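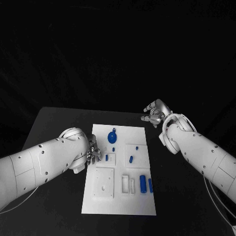
Departamento de Montaje y Ajuste - Préstamo de tableros Waaka

Preguntas frecuentes sobre los tableros de piezas azules

Cada curso nos llegan más o menos las mismas dudas por correo, y con mucho gusto las vamos contestando, pero hemos pensado que a lo mejor os ahorra una espera tenerlas todas juntas. Si vuestra pregunta no aparece, escribidnos igualmente, que para eso estamos.

¿Qué es exactamente un tablero Waaka?

Es un tablero de prácticas de montaje. Lleva una bandeja blanca rectangular, unas fijaciones blancas de plástico y un juego de piezas azules que se colocan en ellas o se retiran, según el ejercicio. Las piezas van repartidas más o menos en tres filas, y nosotros solemos poner la bandeja a lo largo, de delante hacia atrás, porque las fichas de ejercicios están dibujadas en ese sentido y girarlas mentalmente cansa bastante más de lo que parece.

¿Por qué las piezas son azules y lo demás blanco?

Por pura comodidad. Lo azul se mueve y lo blanco se queda quieto: con esa regla se entiende casi cualquier ficha sin leer la letra pequeña. Los primeros juegos que tuvimos eran enteros del mismo color y a última hora de la tarde ya no sabíamos si estábamos tirando de una pieza o de un soporte (alguna fijación acabó pagándolo, claro).

¿Cómo se llama la pieza redonda que tiene un ganchito arriba?

¡La pregunta estrella! En las fichas aparece como «disco con asa», aunque hay quien la llama polea y quien la llama engranaje, y os vamos a entender de cualquier manera. Se coloca de pie, con el asa hacia arriba, en la zona superior izquierda del tablero. Al devolverla, por favor, dejadla también de pie.

¿Y la clavija pequeña?

Es el cilindro azul, corto y estrecho, que va justo por debajo del disco. Es la que más se extravía, con mucha diferencia, porque rueda con una alegría tremenda en cuanto cae de lado. Tenemos recambios y no cobramos la primera que se pierda. Las siguientes tampoco solemos cobrarlas, si os somos sinceros, pero preferimos que nos aviséis para que el grupo que venga detrás no abra la caja y se encuentre el hueco.

¿Sobre qué superficie conviene trabajar?

Sobre una mesa lisa, estable y oscura si puede ser. En el taller usamos un tablero de mesa gris carbón y un fondo negro detrás, y se agradece muchísimo: el borde de la bandeja se distingue enseguida y no hay nada al fondo que distraiga. Si en vuestro centro solo hay mesas claras, una cartulina oscura debajo hace un buen papel. Evitad los manteles con pelusa, que luego aparece metida en todas las fijaciones.

¿Cuánto dura una sesión?

Reservamos turnos de 90 minutos, contando con sacar el material y volver a guardarlo. Para una primera vez sobra tiempo, así que no os apuréis. Los grupos que ya conocen las fichas suelen pedir dos turnos seguidos y también nos parece bien, siempre que lo indiquéis al hacer la reserva.

¿Hay que seguir un orden al colocar las piezas?

Las fichas proponen empezar por la fila del fondo y venir hacia delante. No es obligatorio, y de hecho Ljubica Đorđević, que redactó la mayoría, las hace a menudo al revés. Lo que sí os pedimos es que terminéis una fila antes de pasar a la siguiente mientras estéis aprendiendo. Con las fichas avanzadas ya hay más libertad.

Una pieza no entra. ¿Aprieto?

No, por favor. Sacadla, miradla con calma, giradla un poco y probad otra vez. Casi siempre está ligeramente torcida. Si después de eso sigue sin entrar, apuntad en la hoja de la caja de qué pieza se trata y en qué fijación estabais - con eso Kane Cosgrove la localiza y la revisa. El plástico aguanta bien, pero el ajuste es fino y una fijación forzada ya no vuelve a sujetar igual.

¿Cómo se limpia el conjunto?

Con un paño de microfibra apenas húmedo y agua tibia. Nada de alcohol ni de estropajo, que dejan la bandeja blanca con unas marcas feísimas. Las piezas azules se pueden lavar con una gota de jabón neutro; secadlas bien antes de guardarlas.

¿Cuántos ejercicios hay disponibles?

El archivo tiene ahora mismo 286 fichas, ordenadas por dificultad. Hay unas cuantas muy sencillas, de una sola pieza, que van estupendamente para empezar, y otras que piden desmontar el tablero completo y volver a armarlo. Podéis pedirlas impresas al recoger la caja.

¿Puedo llevarme un tablero fuera del taller?

Sí, durante tres semanas, con posibilidad de renovar si no hay nadie en espera. En julio cerramos el préstamo para hacer el repaso anual y entonces todo tiene que estar en casa. Cada caja lleva una lista con su contenido; repasadla al recogerla y otra vez al devolverla, aunque os dé pereza.

¿Con quién hablo si tengo un problema?

Para reservas y renovaciones, con Tipene Ashby. Para piezas sueltas, recambios y fijaciones que bailan, con Kane Cosgrove. Los dos atienden en el mostrador del taller de diez de la mañana a dos de la tarde, y si los pilláis con las manos ocupadas podéis dejar una nota en la bandeja de avisos, que se vacía cada día al cerrar.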